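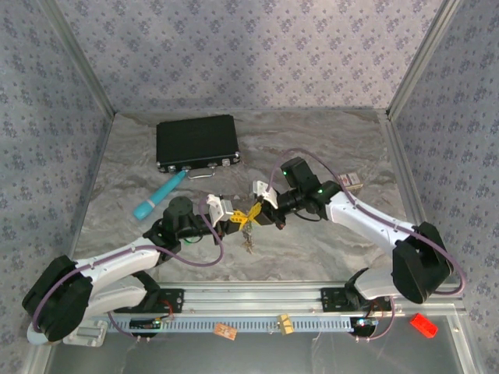

The Boiler Has Opinions

09/04/2022 | Posted by admin

Print | E-mail

Our church boiler, an old Gunov, quit again during choir practice. The man from Fakbridge Heating wanted $440 to look at it and another $89 for driving over. He says it might last until October if we speak to it nicely. A new one is more money than we've seen since the steeple. Tomorrow's service is on, with coats. The sermon will be short, I'm told, and I plan to hold them to it.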